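Participants wanted for the Prernato letters project

Are you past the age of giving advice to strangers, or still too young for it? We would like to hear from you in both cases. Prernato is a small collection of letters in which ordinary people write to themselves as they were years ago. The first book was made by our office in Farklow and has 137 letters. For the second one we are looking for 100 new writers.

Who can take part

You must be 18 or older and able to write in simple English. It does not have to be your first language. It is also not mine, and several of the best letters in the first book came from people who learned English as adults. You do not need to have published anything. Professional coaches and speakers are welcome as private persons, but we do not print the names of their businesses or courses.

What we ask from you

You write one letter, at most 2 pages long, to yourself at an age that you choose. Please tell your younger self something you have learned about work, money, friendship, family, health or being alone. We prefer one lesson told well, with the day or the place where you learned it. In the first round we received many letters with twenty short rules, and these were difficult for us to use. "Be brave" is good advice, but we would like to know what you were afraid of.

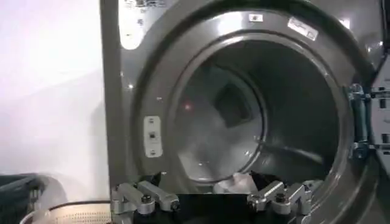 After you send the letter, one of our readers will call you for a talk of almost an hour. The reader will ask about the parts that are not clear and will suggest small changes. You may refuse any of them. We correct spelling and grammar only as much as you permit, and you see the final text before it goes to print.

There is also a group evening for all writers from the same region. It starts at 8 p.m. and is held in the reading room of Pintér, the bookshop in Ultport. Coming to it is your own choice. Those who live far away can join by phone.

What you receive

Each writer whose letter is printed gets two copies of the book and a payment of $100. If your letter is not chosen, you still receive written comments from a reader. Travel to Ultport is paid by us when you come by bus or train, so please keep the ticket.

Privacy

You can sign with your full name, your first name or only your age. Please change the names of other persons in the letter, also when you write kindly about them. You can take your letter back at any time until the book goes to the printer.

How to apply

Send us a short message with your age, the age of the person you will write to, and three or four sentences about the lesson you have in mind. Do not send the whole letter yet. Applications are open until the end of January. Write to Prernato, care of Pintér, Ultport, or leave an envelope at the counter of the shop, which is closed on Sunday. We answer every message, but in January it can take us two weeks.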